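Bruvoscombe to move office waste to three-stream collection

Friday, July 15, 2022
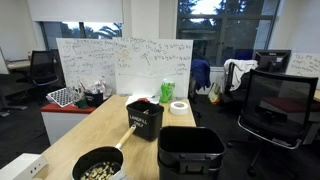

Commercial premises in Bruvoscombe will be required to separate waste into recycling, organics and landfill from the start of the next billing year, under a revised collection schedule published this week by the town's public works department. The change applies to offices, shops and light industrial units. Households stay on the existing two-cart service.

The schedule covers 667 registered business accounts. Of these, 578 currently put out a single mixed container, which is hauled to the Ruddock transfer station and sent on for burial without sorting. The remainder already separate at least one material, usually cardboard, under private contracts that the town will allow to run to their end dates.

Collection will be carried out by Wakel, the hauler that holds the residential contract. Landfill containers will be emptied once a week, down from twice. Recycling will be picked up twice a week and organics three times, with an extra organics run in the summer months for food businesses on request. Accounts that need more frequent landfill service can buy it at the per-lift rate, set out in the second table of the schedule.

Charges will be calculated by container volume and by stream. Landfill service carries the highest rate per cubic yard and recycling the lowest. Organics is priced between the two for the first year and will be reviewed after that. The department expects a typical small office to see its monthly bill fall by some 10 percent if it moves to a smaller landfill container, and to rise slightly if it keeps the present size.

"The largest error we find in office loads is clean paper in the landfill container," said Prodromos Koutsoukos, who manages commercial collection for the department. "The second is food. Both are heavy, and under the old schedule the account holder had no financial reason to take either of them out."

The rules for interior bins are brief. Any container placed at a desk, in a kitchen or in a meeting room must show which stream it is for, in lettering legible from a standing position. Color coding is optional. An unlabeled bin will be treated as landfill, and its contents may not be tipped into a recycling or organics container. Desk-side bins may be of any size, but the department advises keeping the landfill bin the smallest of the set.

Film plastic, adhesive tape, foam packaging and coated paper cups are listed as landfill items. Glass bottles, cans and rigid plastic containers go to recycling, empty and with caps removed. Labels can stay on. Food scraps, nutshells, coffee grounds and uncoated paper towels go to organics. Batteries and small electronics are excluded from all three streams and must be taken to the counter at Ruddock, which accepts them from business accounts without charge up to a set weight.

Contamination will be checked at the curb by the driver and, for a sample of accounts, by load inspection at the transfer station. A recycling or organics container with more than 5 percent foreign material by volume will be tagged and left. The account holder can remove the material and request a return trip, or have the container lifted as landfill at the landfill rate. No fines are planned in the first year - a tagged container costs the difference in rate and nothing more.

Weights will be recorded on each truck with Fovus, the logging system that Wakel already uses on its residential routes. Account holders will be able to see monthly totals by stream on their statements. The data will not identify individual tenants in shared buildings, where the landlord remains the account holder and is responsible for providing containers for all three streams.

Shared buildings with no space for three exterior containers may apply for a split container, divided internally between landfill and recycling, with a separate wheeled cart for organics. Applications need a site plan showing the enclosure dimensions and the width of the access gate. Sites with a gate too narrow for the standard truck will be served by the smaller vehicle used on downtown alleys.

Container selection forms will be mailed to all account holders before the end of July. Accounts that do not return a form will be assigned a default set based on their current volume, which can be changed once without charge.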